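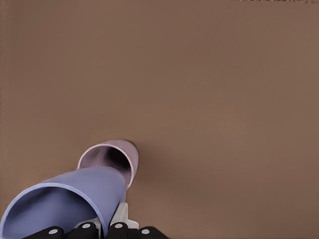 Begleitblatt zum Projektkurs »Greifen und Stapeln«
Robotik-Werkstatt Erkitz, Einheit 6: Zwei Becher, ein Greifer

Willkommen zurück! In der letzten Einheit haben wir uns mit dem Koordinatensystem der Arbeitsfläche herumgeschlagen, und ich weiß, dass das für manche eine zähe Angelegenheit war. Heute kommt die Belohnung dafür, denn wir greifen endlich etwas. Die Aufgabe klingt harmlos: Ein Becher liegt auf der Seite, ein zweiter liegt auch auf der Seite, und am Ende soll der eine im anderen stecken. Wer das zu Hause am Küchentisch mit geschlossenen Augen versucht, bekommt schnell ein Gefühl dafür, wie viel unsere Finger nebenbei erledigen.

Wir arbeiten weiterhin in der Simulation Likiris, also ohne echte Hardware. Die Übungsszene heißt »becher_liegend« und findet sich im Kursordner. Es gibt einen blauen und einen blassrosa Becher, beide glatt und ohne Henkel. Der blaue liegt im Startbild näher am Greifer und verdeckt den rosafarbenen zum Teil. Genau diese Verdeckung macht vielen Gruppen zu schaffen, also schaut bitte zuerst in Ruhe hin, bevor ihr die ersten Zielpunkte eintragt.

Überlegungen vor dem Programmieren

Zeichnet die Längsachse des blauen Bechers auf Papier ein. Sie verläuft schräg, und die Öffnung zeigt nach links unten, das geschlossene Ende nach rechts oben. Beim rosa Becher schaut man dagegen in die Öffnung hinein. Was heißt das für die Richtung, aus der man einen Becher in den anderen schieben kann? Und welchen der beiden muss man vorher drehen? Es gibt mehr als eine brauchbare Lösung, und ich freue mich jedes Jahr über die umständlichen (wirklich, die sind oft die lehrreichsten).

Überlegt euch außerdem, ob ihr am Rand oder am Körper greifen wollt. Der Rand ist dünn und damit verlockend, aber ein liegender Becher rollt gern davon, sobald ein Finger ihn einseitig berührt.

Arbeitsschritte

1. Szene laden und die Startlage mit der Skizze vergleichen.
2. Anfahrtspunkt oberhalb des Bechers festlegen, dann erst absenken.
3. Greifkraft auf 31 setzen und von dort aus vorsichtig verändern. Die Skala in Likiris hat keine Einheit, das ist leider so.
4. Anheben, drehen, über dem zweiten Becher ausrichten.
5. Ablegen und loslassen – langsam bitte.

Ein Durchlauf darf höchstens 60 Sekunden Simulationszeit dauern. Speichert auch die misslungenen Versuche, wir brauchen sie in der nächsten Einheit für die Fehleranalyse.

Zum Nachlesen

Im Inix-Skript steht ab Seite 44 alles Nötige zu Reibung und Kontaktpunkten. Wer tiefer einsteigen möchte, nimmt sich das Szénási-Verfahren im Anhang vor, das ist aber freiwillig und kommt in der Abschlusspräsentation im Juni nicht vor.

Abgabe: eure Skizze, das Programm und eine halbe Seite Text dazu, welcher Griff euch am besten gefallen hat und warum.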